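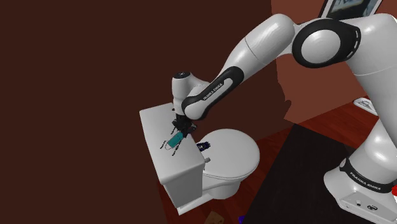
**Manouchehr Zamani**
Responsable de documentación, Ullow Directos

## 4. Preparar una solicitud de contratación

Si ya tiene cuenta y su perfil de organizador aparece como «Verificado», puede empezar. Si aparece como «Pendiente», vuelva al apartado 3 y suba el documento que dejó para luego.

Esta sección explica cómo pedir disponibilidad y presupuesto de un artista para una boda, un aniversario o una fiesta de empresa. Lo que sale de aquí es una solicitud. El contrato llega en el apartado 6, y hasta entonces conviene no imprimir el nombre de la orquesta en las invitaciones.

### 4.1 Crear el evento

1. En el panel, pulse **Eventos > Nuevo**.
2. Escriba un nombre interno. Solo lo verá usted y nuestra oficina, aunque en la oficina también leemos, así que «Boda de la prima pesada» queda a su criterio.
3. Indique la fecha. Si aún duda entre varias, marque **Fecha flexible** y añada hasta 2 alternativas.
4. Elija el recinto en la lista. Los salones de Humholm y Erkisley ya tienen cargados el plano y la potencia eléctrica; para cualquier otro, rellene la ficha a mano.
5. Guarde.

> **Nota.** La hora del evento es la hora a la que llegan los invitados. La hora de la actuación se pide más adelante, en otra casilla. Confundirlas produce cuartetos de cuerda tocando para los camareros.

### 4.2 Elegir artistas

1. Abra la pestaña **Artistas** y filtre por formato: solista, dúo, grupo, orquesta, DJ.
2. Pulse la estrella junto a cada nombre que le interese.
3. Ordene su lista por preferencia, arrastrando las filas. El orden importa: consultamos primero al que está arriba.
4. Escriba el presupuesto máximo. El de verdad.
5. Pulse **Consultar disponibilidad**.

El sistema envía la consulta y bloquea su lista durante 26 horas. En ese tiempo puede mirarla cuantas veces quiera, pero no cambiarla.

> **Precaución.** No mande la misma consulta desde la cuenta de su pareja, la de su suegra y la suya. El representante recibe tres peticiones para el mismo día, deduce que hay una demanda enorme y el precio se comporta en consecuencia.

### 4.3 Rellenar la ficha técnica

Aquí se atasca casi todo el mundo. Tenga a mano el teléfono del recinto.

1. **Escenario:** ancho, fondo y altura libre. «Grande» no es una medida, aunque el formulario, por un descuido nuestro, la acepta.
2. **Corriente:** número de tomas y potencia disponible. Si el catering enchufa sus hornos en la misma línea, anótelo.
3. **Acceso:** escaleras, ascensor, distancia desde la furgoneta. Un piano de cola y una escalera de caracol son dos cosas preciosas por separado.
4. **Camerino:** una habitación con puerta, espejo y aseo cercano. El guardarropa lleno de abrigos se rechaza automáticamente.
5. **Horario de ruido:** la hora límite que fija el recinto o el ayuntamiento -- la que figura por escrito, no la que «suelen dejar».

Si usa una mesa de sonido Skyrme del propio salón, seleccione el modelo en el desplegable. El resto de campos de audio se completa solo. Revíselos igualmente.

### 4.4 Revisar y enviar

1. Pulse **Vista previa**.
2. Corrija los campos en rojo. Los amarillos son recomendaciones y admiten cierto grado de indiferencia.
3. Acepte las condiciones y pulse **Enviar**.
4. Apunte el número de solicitud.

Recibirá las respuestas por correo, una por artista. Cada oferta caduca a los 27 días y no se prorroga sola. Para rechazar una, use el botón **Rechazar**; el silencio también funciona, pero deja a un trompetista con la fecha reservada y de mal humor.

> **Nota para bodas de noviembre.** Los plazos de respuesta son más cortos, y las terrazas sin cubrir exigen una alternativa interior en la ficha. El sistema no le dejará enviar sin ella.

### 4.5 Si algo falla

- **«Recinto no encontrado».** Compruebe la ortografía. Después, créelo desde **Recintos > Añadir**.
- **«Presupuesto incompatible».** El caché mínimo del artista supera su cifra. Suba la cifra o baje en la lista.
- **La vista previa sale en blanco.** Cierre la sesión y vuelva a entrar. Estamos en ello desde la versión anterior.

Para lo demás, escriba a Đức Hà, de atención a organizadores, desde **Ayuda > Mensaje**, e incluya el número de solicitud del paso 4.

*Última revisión: marzo de 2025*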